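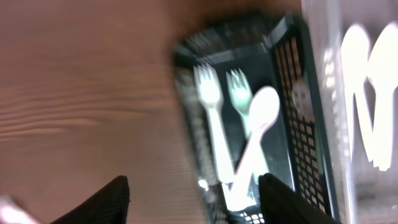
Como configurar a separação de talheres no kit Lolus

O kit Lolus vem com a garra de dois dedos, a câmera de punho e o programa Flilla. Este guia cobre a primeira configuração em bancada.

1. Fixe a base do braço à mesa e ligue a câmera à porta 2 do controlador.
2. No Flilla, abra Tarefas, crie uma nova e escolha Talheres leves.
3. Defina a força da garra em 5 e a velocidade em 20%.
4. Marque a área de coleta e o recipiente de destino.
5. Rode 6 ciclos de teste e salve o perfil.
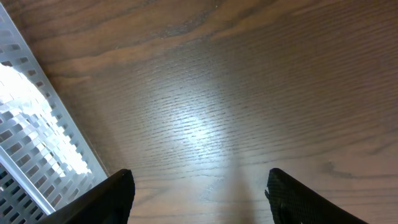

A calibração da câmera é sensível à luz do ambiente. Faça esse passo com a iluminação que vai usar no dia a dia e repita se mudar a bancada de lugar. Um reflexo como o do meio do tampo, e o outro, mais forte, sobre o metal perfurado da bandeja, pode confundir a detecção. Incline a luminária ou baixe a exposição em Câmera > Ajustes.

Se a garra fechar sem pegar nada, reduza a altura de aproximação em 2 mm e teste de novo.

Texto: Noemí Beltrán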